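Gripper comparison, sim side, March

Picked up where I left off before the controller update ate my afternoon. The plan is the same as it was: run the Jarkside two-finger and the Thibodeaux suction cup through the dining room in simulation, same arm model, same controller, same starting pose, and find out which one deserves to be bolted to something real. The plan has survived longer than most of mine.

Settings, so I don't have to guess later: controller at the stock gains, gravity compensation on, contact stiffness turned down one notch from the default. The default makes every object behave like a bowling ball on an ice rink. 20 trials per object per gripper, object positions jittered between trials, seed 2,022 for both grippers so that neither can complain about the draw.

Target list is the plate, the little bottle and the wooden tray. I left the cream-colored thing by the plate out of the scoring. Dirk says it's a cup, I say candle, and the asset has a name that helps neither of us. Without knowing whether it's hollow I can't pick a grasp for it.

Spent the first hour on nothing but the wrist camera. The Goltalton lens profile loads with the distortion terms in a different order than our loader expects, and the loader doesn't mind at all, it just bends the room. Swapped two columns in the config, reloaded, and the planks were straight again. TODO: put a check in the loader. (There is already a TODO for this in the loader. It has my initials on it.)

Then the viewpoint for the arm-less reference render, which the depth comparison needs as its clean background. I settled on looking down across the table from the open side, high enough to get the tray and the plate without the near edge hiding anything. 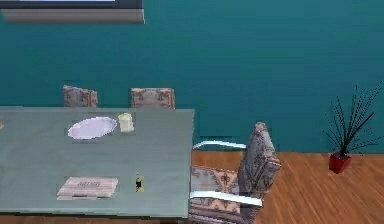 Mattes Kröger read the draft of this entry over lunch and wrote back that suction on the tray is a waste of trials, the slats will leak on any real cup, and the sim only calls it a seal because it treats the surface as one flat face. He'd rather see those runs spent on the plate rim, and he wants the finger pads swapped for the softer ones before anybody quotes a number to Rutgate.

Fair on the slats. I looked at the collision mesh and it is a plain box with a picture of planks stretched over it, so the Thibodeaux cup has been scoring beautifully against a surface that doesn't exist. Tray results for suction are struck from the table. I have kept them in a separate file named after my optimism.

What's left after striking:

Plate. Fingers have to come in at the rim, and the approach is shallow enough that the lower finger wants to go through the tabletop. Raised the approach by 2 mm and it stopped planning into the glassy part. Suction from straight above is boring and works, which annoys me, as I wrote the finger planner.

Bottle. Fingers, no contest. The cup has to find the cap, and the cap is smaller than the cup. It tipped the bottle over with great confidence every time I watched.

Tray. Fingers only now. They get hold of the long side and then the tray swings like a barn door. Needs a grasp nearer the middle, or a wider jaw – I'll try the grasp first, it's free.

Softer pads go in tomorrow morning if the friction values turn up. Dirk Ostermann has them in a spreadsheet with 2 tabs that disagree.

Left to do: rerun plate and bottle with the new pads, redo the tray mesh with actual gaps, ask Dirk which tab.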